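Table Linens at Warley

Tipene McKinnon and Ah-rin Woo put the summer cloths out in July, one to a table. This page shows the floral prints. The plain ones and the stripes are on the Sanell page — 49 cloths between the two.

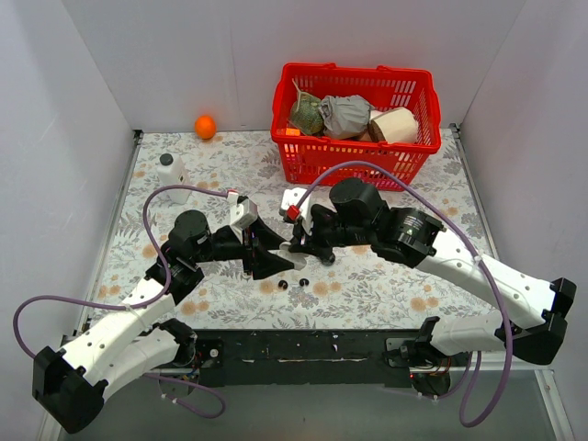 Gray leaves, fern-like sprigs and blossoms on off-white, with clusters of pale orange flowers.

Geum-ok Baek has kept the cloth list up to date and would like to hear from anyone with a print that is missing from it. Cloths can be borrowed overnight. Please return them folded, before noon, to the shelf by the door.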